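Category: Facilities & Housekeeping – Guides for Supervisors

How to Bring a Cleaning Robot Into a Housekeeping Team

Published December 8, 2024

This guide is intended for supervisors at Prutmont properties where robots will share guest bathroom cleaning with room attendants. It draws on the first months of work at the Alow building, which has 70 guest rooms. Supervisors should read it in full before changing any schedule.

Step 1. Meet with the attendants first

Hold a meeting with every shift before the equipment enters a guest floor. State which tasks will move to the robot, which will stay with staff, and who will make decisions during the day. At Alow, the first meeting took place after the new schedule had been posted, and many of the questions raised there concerned hours. Answer questions about hours and pay in writing.

Step 2. Divide the bathroom by task

Use the Sonis task sheet to list each bathroom job on its own line. Mark every line "robot," "attendant," or "shared." During the first four weeks, the robot should be given only wiping of flat wall surfaces and pickup of light items from the floor. Glass, mirrors, drains, and the final check stay with the attendant.

Step 3. Prepare the room

The attendant enters first, removes guest belongings and used linen, and props the door open. Bottles and loose hardware are to be moved to the cart. Keep the path to the toilet and the shower clear of mats and cords.
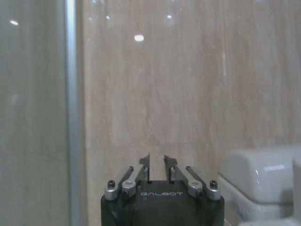

Polished stone and clear glass call for a slower pass. Set the robot to its low speed in any bathroom with these finishes, and keep the attendant within reach of the stop button until the pass is complete. If the arm halts near a fixture, press stop before moving it by hand. Do not pull on the fingers.

Step 4. Rewrite the room quota

A room shared with a robot does not take the same kind of effort as a room cleaned alone. Attendants at Alow reported less bending and more waiting, and several found the waiting harder to plan around. Lower the daily quota for the first month and review it with the team. Time spent on setup, stops, and restarts counts as working time and must be logged that way.

Step 5. Assign and pay for the new duties

Each floor needs one trained operator per shift. Training is provided by Kwiatkowski and is completed during paid hours. The operator role carries a higher pay grade – it should be offered to current attendants before it is posted outside the property.

Step 6. Keep a plain record

Write down each stop, the room number, and what the attendant did next. Use form 2310 for damage to fixtures and the regular incident form for injuries or near misses. Completed forms go to the housekeeping office at the end of the shift.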